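Costport's Sunday Swap Gets Into the Jewelry Box

By Baiba Juška

If your necklaces live in one big knot at the bottom of a drawer, the people at Clundberg Hall have a Sunday for you. The monthly household swap is giving its whole next session to small treasures: rings, brooches, beads and the trays we drop them into at night.

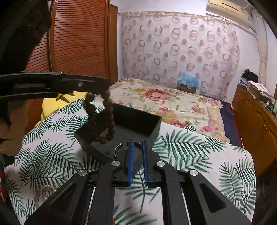
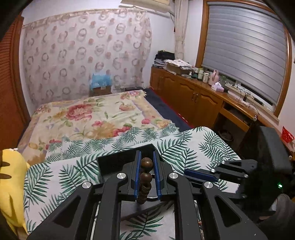
Dark brown beads and a black tray on a palm-print cloth.

6 min read

The idea came out of last month's swap, where a table of secondhand jewelry trays was cleared before most people had their coats off. Ifeoma Yusuf, who runs the swap with her cousin and a very large thermos, had put out 15 of them and thought she'd be carrying half of them home again.

"I had people asking me if there were more in the car," she said. "There weren't more in the car! So we talked to the hall and they gave us the big room for the afternoon, and we're going to do it right."

Doing it right means three long tables, a repair corner, a bench for untangling and a short talk on looking after wooden beads. Doors open at 1 p.m. and the hall has to be locked by five. Entry is free. Bring something to swap if you've got it, and if you don't, come anyway, because there is always more left over than anyone wants to box up.

The part I'm most looking forward to is the bead talk. Mireille Abu Hammour has been restringing prayer beads, necklaces and bracelets at her kitchen table for years, and her work has been passed around Costport mostly by word of mouth. She told me she has strung more than 1,000 strands and still gets a little thrill when a box of mixed beads lands on her doorstep.

Her first piece of advice is the one I needed most. Long strands should be laid down in a loose loop, with nothing else on top. A shallow tray is fine for that, and a bedside one is handy if the beads are used every day. Hanging works too, as long as the hook is smooth. What she doesn't like is a heavy strand left hanging from one narrow peg for months on end, with all the weight pulling on the same inch of cord.

"Wood is forgiving," she said. "Cord isn't. I've had beads older than my mother come in looking wonderful, and the thread inside is hanging on by a hair."

She wipes wooden beads with a soft dry cloth and leaves it there most of the time. If they look dull she puts a single drop of plain mineral oil on the cloth, rubs it in until the cloth feels nearly dry, and only then touches the beads. Carved or ridged beads get a clean baby toothbrush and a light hand. No soaking, no dish soap, and please keep perfume away from them.

Mireille will bring cord in brown, black and dark red and will restring simple pieces on the spot while time allows. She asks that anyone with a strand of 100 beads or more leave it with her and pick it up the following week. She'll knot a tag on it with your name.

At the next table, Yuzhen Duan is taking on brooches. She collects the sparkly ones, the more stones the better, and she'll happily tell you how to wear them on a coat collar, a canvas bag, a hat or the corner of a cushion. She's also very good at the dull stuff. A brooch pin that won't close is usually just bent, she says, and a careful squeeze with flat pliers sets it right. A loose stone should be taken off duty at once and put in an envelope with the brooch before it goes down the back of a couch.

Her tip for storing them is so simple that I went home and did it that night. Take a strip of felt or an old wool scarf, pin the brooches to it in rows, and roll it up. They don't scratch each other, and you can see the whole collection at once when you unroll it on the bed. I found two I'd forgotten about, one of them still on the card it came on.

The bed, by the way, got several votes as the best place in the house to sort jewelry. Ifeoma swears by it. She spreads a plain or printed sheet flat, tips everything out, and works from the pillows down. Rings roll off a table and vanish, she says, but on a sheet they mostly stay where they land. When she's done she gathers up the four corners and gives the whole thing a shake over a tray, in case an earring back is hiding in a fold.

Yuzhen disagrees completely and thinks anybody who tips earrings onto a bed deserves to sleep on them. She uses a baking sheet with a dish towel in it. The two of them have promised to have it out in person, and I'd get there early for that.

Trays will be back too, of course. Ifeoma has been collecting them all month and has promised a better supply. She's asking for shallow ones with raised sides, any material and any color, as long as they are clean and don't wobble. Plain black ones went fastest last time, probably because silver shows up so well on them and you can find your ring in the morning without turning the light on full. Lined ones are welcome. Lids are a bonus, although Ifeoma would like it known that a lid without its box is no use to her at all, and that she has been given four.

For the untangling bench, bring your worst. Jiahui Liao, a retired dental nurse with the steadiest hands in Costport, will be there with a pair of blunt needles and a little pot of cornstarch for fine chains. You lay the knot on something flat, dust it, and nudge it open from the middle with a needle in each hand. Pulling on the ends is what got it that way, he says, and he says it kindly, but he does say it. He once spent most of an evening on a knot of five chains and describes it as one of the nicest evenings of his winter.

Children are welcome and will have their own low table with big wooden beads, shoelaces and a bowl of buttons. Last year's button jar supplied the whole thing and is nowhere near empty. Under-fives will need a grown-up beside them the whole time, given how small some of the pieces are.

A few practical notes for swappers. Put your pieces in a clear bag with your name on it if you'd like them back at the end of the day. Anything left after closing goes into the stock for next time. Please don't bring gold or anything you'd cry over, as the tables are open and the room gets crowded. Real valuations are beyond the group, and Yuzhen will send you to a proper jeweler if she thinks you've brought something special without knowing it.

Tea and coffee are by donation, and there'll be a cake table. The swap is also raising money for new lamps at the hall, where the light in the big room is frankly terrible for threading needles. The target is $2,000 and they're more than halfway there, so drop something in the jar by the door when you come in.

Parking behind Clundberg Hall is limited, but the lot on the other side of the library is free on Sunday and it's a two-minute walk. The side entrance has a ramp. Anyone who would like to lend a folding table, a desk lamp or a magnifying glass for the afternoon can leave a note at the hall office before noon on the day, and Ifeoma will find you.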